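Etatis key panel, light grey, bought for 69 dollars

I live with Ryan Bunting and we lose keys every week, so in December I ordered this panel from Bundalum. Before it, all our keys stayed on the small square table near the sofa.

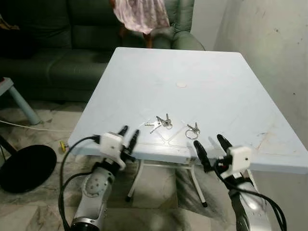 Two bunches on the pale blue table.

The surface of the panel is matte and smooth, and I like the colour very much. A car key with a dark plastic head hangs flat enough.
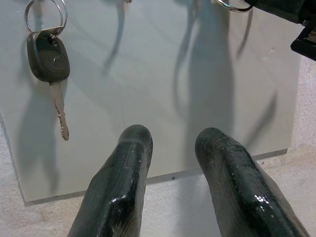

My complaint is the price — the Admasu one costs almost the same and comes with a shelf. Delivery took 2 weeks. I give it four stars and would buy it again.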